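The Arm in the Back Bedroom
By Tegwen Prothero

The Hokeck came in two crates, and the driver wanted to know if I had bought a piano. I told him it was a robot, and he said his brother-in-law had a robot, it did the carpets. This one does not do the carpets. For the first three days it did not do anything, although it did do it with a very pleasant green light on.

What you get is an arm, a two-fingered gripper with a small camera above it, a control box and a practice package called the Bench Course. You rent the lot by the month from Kravchuk, who also sell it outright to people with nicer offices than mine. The Bench Course is the part I was after. It is a run of small jobs of the sort you find on an electronics line, to be taught to the arm by you, the customer, by steering it through the motions until it can be left to get on with them. The brochure promises that a beginner will have a first task running in 72 minutes. I would like to meet this beginner.

Getting it up the stairs

Kravchuk will send a person for the first day if you ask, and you should ask. They sent Yurii Stelmakh, who carried the base upstairs by himself and then looked at my extension cords for a long time without saying anything. He had the arm bolted down and moving before lunch. Then he went back to Estness and I had the manual, 28 pages of it, translated by somebody who felt strongly about the word "kindly." Kindly do not stand inside the reach. Kindly home the wrist.

The support line, on the other hand, is superb. I got Ustyna Boiko four times out of five, and she has a gift for asking whether something is plugged in as if the idea had just come to her. Twice it was not.

The jobs themselves

Lesson one is picking up a block. Lesson two is picking up the block and putting it down somewhere else, and I will admit to a small cheer. By lesson four the blocks are gone and the parts are the kind that cost money when you bend them: a processor chip, a circuit board, narrow holders to put things in. The holders are mounted along the top of a gray board, and there isn't much slack in them. My hands could do it in two seconds. The arm approaches a slot the way I approach a cold swimming pool, with several false starts and a lot of looking.

The gripper is good, I should say. The finger pads have fine ridges on them, and they hang on to plastic without crushing it. The camera is less of a triumph. It gives you a close view of the work and a generous one of the gripper, and when the fingers come in on both sides you spend a fair amount of time peering between them. Wiebke Kettler, who runs a repair shop and has rented the same kit since June, told me she steers by the top edge of the holder and ignores everything else. I tried that and improved at once, to my annoyance.

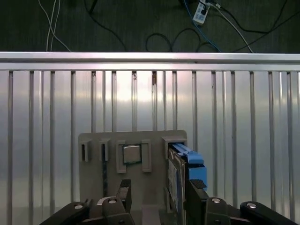
What it costs you

Money, first. Kravchuk quotes by the month and the quote moves around depending on who picks up the phone, so get it in writing. Insurance is extra. So is the spare set of finger pads, and you'll want those.

Then there's room. The arm needs a clear circle all the way around, and so does its cabling, which breeds. I lost a guest bed and the use of one window.

The obvious rival is the Jarum, a smaller arm at a smaller price. Idalina Tavares lent me hers for a weekend. It is quicker to set up and makes less noise, and the manual was written by a person who had met one. It also has no lessons at all, just a forum, where the answer to every question is a link to a different question. If you already know what you want an arm to do, get the Jarum. If you need to be led by the hand, the Hokeck is the one doing the leading -- slowly, and with some whirring.

Should you rent one?

A small shop with a dull, fiddly job and a patient person on staff could do well out of a few months of this. A writer with a back bedroom has less of a case. I've kept mine for a second month anyway. Lesson six is connectors, and Ustyna says hardly anyone gets it on the first try.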